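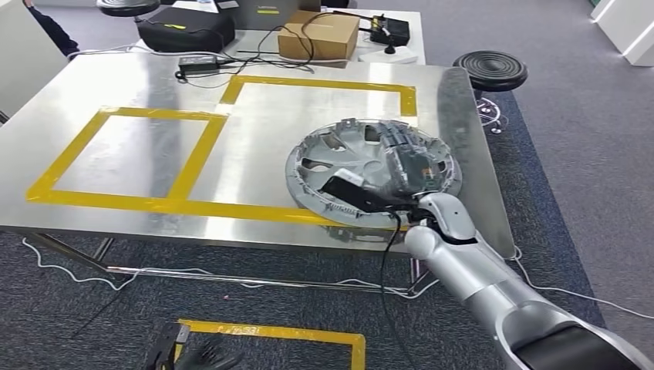 A grey wheel cover, underside up, with the gripper on its rim at the Nultcombe bench.

Most argument about teaching robots by demonstration concerns volume. Suppliers quote hours recorded, and buyers compare the totals. I think the more useful figure is how many of those hours came from an operator who could feel the part.

Wheel covers make a fair test. The rim is thin, the clips on the back catch on things, and the cover will flex a long way before it slips. Last winter we recorded 586 demonstrations by remote control and 57 by hand guiding, where the operator holds the arm and moves it through the task. Policies trained on the smaller set gripped the rim more gently and dropped fewer covers. The remote operators had a good view and no sense of force, so they squeezed, and the policy learned to squeeze.

Gordon Fraser objects that hand guiding is slow and tires people out. He is right on both counts: 27 runs is a full morning. It also puts the operator's arms in view of the cameras, which then have to be masked.

My preference is still to start by hand, fix the grip, and move to remote control for variety in position and approach. The Mikine group works in the opposite order and spends January relabelling.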